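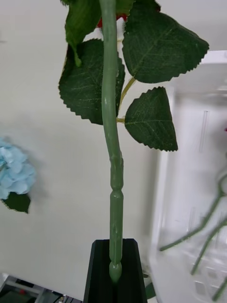

Hi all,

Sorry for the slow answer, I've been up to my elbows in apples and only got to the list mail this morning. Quoting Parvathi's message so the newer people can follow along:

> From: Parvathi Bangera
> Subject: sourdough starter gone quiet
>
> Hello bakers, my starter (the rye one I got from Malathi in the spring) has
> slowed right down since the weather turned. It used to double by lunch and
> now at dinner time it has barely moved. It smells sharp, a bit like nail
> polish, and there's gray liquid on top. I feed it once a day, a spoonful of
> flour and a splash of water, I don't weigh anything. Should I throw it out
> and start over? Also does anyone have the seed loaf recipe from the
> Warncombe bake day, I lost my copy.
> Parvathi

Please don't throw it out! That smell is just a hungry starter. Mine does the same thing every October, like clockwork, the minute the kitchen drops a few degrees, and I panic every year anyway. The gray liquid is fine too. I pour it off, my sister stirs it back in, and our bread tastes about the same. (If you ever see pink or orange streaks or fuzz, then yes, out it goes, jar and all if you can't scald it.)

What I'd do is this. Take a clean jar, put in 15 grams of the old stuff, and give it 74 grams of flour and the same of water. I know that's an odd number, it's what my biggest coffee scoop holds, and I've never seen a reason to change it! Use rye for at least half the flour. Put a rubber band around the jar where the top of the mix is, so you can tell if it's moving, and leave it on top of the fridge or in the oven with just the light on. Tape a note to the oven door. I'm serious about the note, ask Dennis Dobson what happened to his.
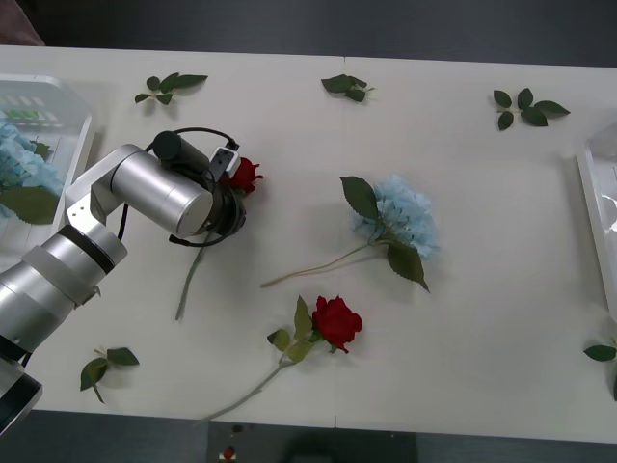

Then leave it alone until it has risen and just started to sink again, even if that takes all day and all night. The first round is always slow. By the third feed mine is back to climbing out of the jar, and if yours isn't by the fifth, write back and I'll bring you some of mine. A spoonful of flour a day is really not much for a big jar, so I suspect it's been going hungry since summer and the warm weather hid it.

On weighing: I was a cup and spoon person for years, and I still am for cakes, but for bread a cheap scale saves so much grief. Mine is an old Magnusson with a cracked lid and it's still going.

Now the seed loaf. I have it on a card somewhere, but I remember that the full batch came to 2498 grams of dough, because Sudheer Devadiga wrote it on the whiteboard and we all argued about whether it would fit in two tins. It did not fit in two tins. Marleny Inga had the good idea of making three smaller loaves, and those were the ones with the nice crust. I make a half batch now. Soak the seeds overnight, that's the part people skip, and then they wonder why the crumb is dry and falls to bits under the knife. I'll type up the card when I find it. If anyone else has theirs handy, please just post it and save me going through the drawer.

One question of my own while I'm here: has anybody tried the stoneground from Hadetti? The big sack is much cheaper per pound than what I buy now but I don't want to be stuck with it if it's too coarse for rolls. Happy to split a sack with someone close by, I have a couple of lidded tubs to spare.

Good luck with the jar, Parvathi, and tell us how it goes!

Malathi Kamath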